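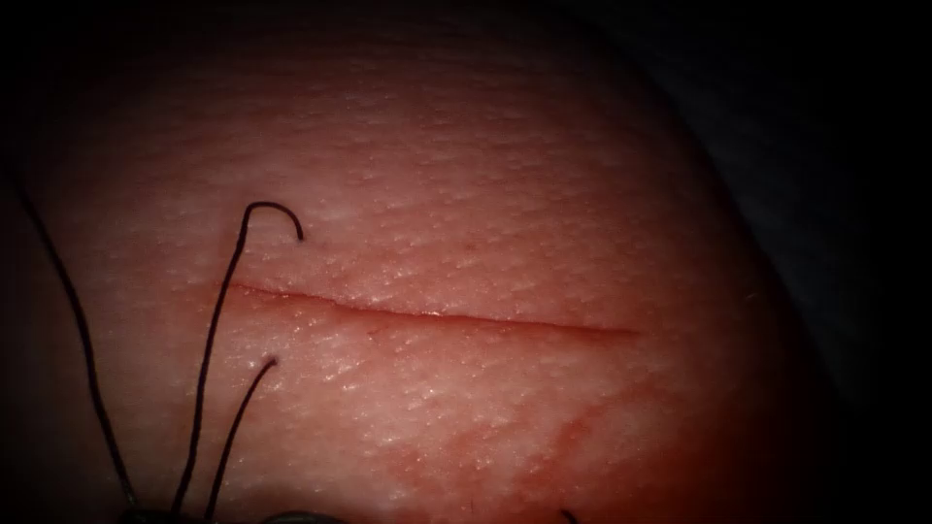

How do I practise running suture at home on a small budget?

Posted in: Animal health and clinic work

Asked by Sovoreo

Hello everybody. I am in my second year of vet nursing study in Somham and English is my third language, so please excuse me if some words are not the right ones. From May we have a practical test where we must close a straight skin cut with a simple continuous stitch. At the school we get one pad for two students and we may use it for only a short time each week. I want to practise in my kitchen in the evening.

My problems are these. The rubber pad I bought is too hard and the needle bends. When I pull the thread, the first stitches become loose and the last ones are too tight, so the line looks like a wave. I also don't know how far from the edge I should go in. The teacher says "same distance, same depth", but when I ask what distance she says I will feel it. I do not feel it yet.

I can spend a little money, but not what the big practice kits cost. What do you use for the skin, what thread is good enough, and how do you keep the tension the same from the start to the end? I am left-handed, if this changes something.

3 replies - sorted by most helpful

Trurno
Member, more than 700 posts

I learned this at an age when my eyes were already not so good, so I can tell you it is possible with patience.

For the skin, ask the butcher for pork belly with the rind on, or pig's feet. Pig's feet are cheaper, but the skin is very tough around the joint and you will blunt your needle. Belly is kinder. Cut it in pieces about the size of your hand, freeze them flat, and take one out in the morning so it is soft by evening. Dry the surface with paper towel before you begin. Put it on a tray that you never use for food again, wear gloves, and wash everything with hot soapy water after. Please don't eat the practice meat, even if it looks fine.

If you don't want meat in the kitchen, a thick banana peel is good for learning a light hand. It tears when you pull too much, so it is a strict teacher. An orange is too round and too brittle in my opinion.

For thread, expired packets are the best. Many clinics throw them away when the date has passed, and if you ask politely at the front desk they may keep a box for you. Write "practice only" on the box in big letters. When I had none, I used ordinary nylon fishing line, the thin one, and it behaved near enough to the real nylon.

About distance: 5 mm from the edge and 5 mm between the stitches is where I told my students to begin. Draw the dots with a pen and a ruler on both sides before you cut. After a few weeks draw only one side, and later none. Your teacher is right that you will feel it, but the dots are how you get there.

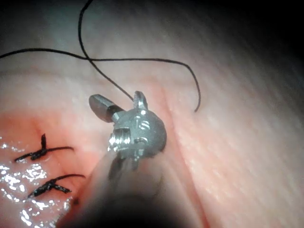 Reading time for this reply: 5 min

Now the tension, which is the bigger part. Your wave comes from tightening at the end. In a continuous stitch the thread is one piece, so what you pull at the last stitch travels back a little, but not all the way to the first. You must set each loop before you make the next. Pass the needle, pull the thread through until the edges just touch, stop, and hold it there with a finger of the other hand (or ask somebody at home to hold it, which the books call "following"). Then make the next bite. The edges should meet and no more. If the skin between stitches makes small hills, it is too tight, and on a live animal it will swell overnight and become tighter still.

Start with a good knot. If the first knot slips, everything after it slips also. I make one double throw and then three single ones, and I pull flat, not upwards.

For the left hand: most needle holders have a ratchet made for a right thumb. You can use them in the left hand, but you push the rings in a strange direction to open them. Left-handed ones exist and cost more. Before you buy, try to learn with the normal ones, as most clinics will have only these. And work from left to right if the others go from right to left. Set up a mirror in front of somebody who is right-handed and watch the mirror, it helps a lot.

Twenty minutes every evening is better than three hours before the test. I kept my old pieces of cloth with stitches on them, with the date on a small paper, and it was nice to see the change.

Samuel
New member

just use a sponge from the dish aisle and normal sewing thread. worked for me and costs nothing

Somham Sewing Table
Member

I am not from the clinic side. I repair leather and heavy cloth, but I think some things are the same, so I write them here.

The bent needle is maybe not the fault of the pad. A curved needle wants to go in a circle. If you push it straight it will bend in any material. Put the point in at a right angle to the surface and turn your wrist, as if you turn a key, and let the curve do the way. Hold it a bit behind the middle, never at the eye end.

Two layers of chamois cloth with a thin foam between them make a fair skin, and you can wash it. I pin mine on a cork board so it doesn't walk away. A sponge is all right for the first day, but it forgives too much and you will not notice when you pull wrong.

Also look at your lamp. I changed from a ceiling light to a small desk lamp on the side opposite my working hand, and half of my crooked lines went away. For you it means the lamp stands on the right.

Comment from Sovoreo

Thank you all very much. I have asked at a clinic and they will give me a bag of old packets. I tried the banana yesterday and I tore it four times, so I understand now what is my problem. The lamp I have already moved. One more thing I want to ask Trurno: do you put the dots also for a curved cut, or only for the straight one?

Comment from Trurno

For the curved one also, but there I put the dots a little closer on the inside of the curve. Leave it until the straight one is boring for you.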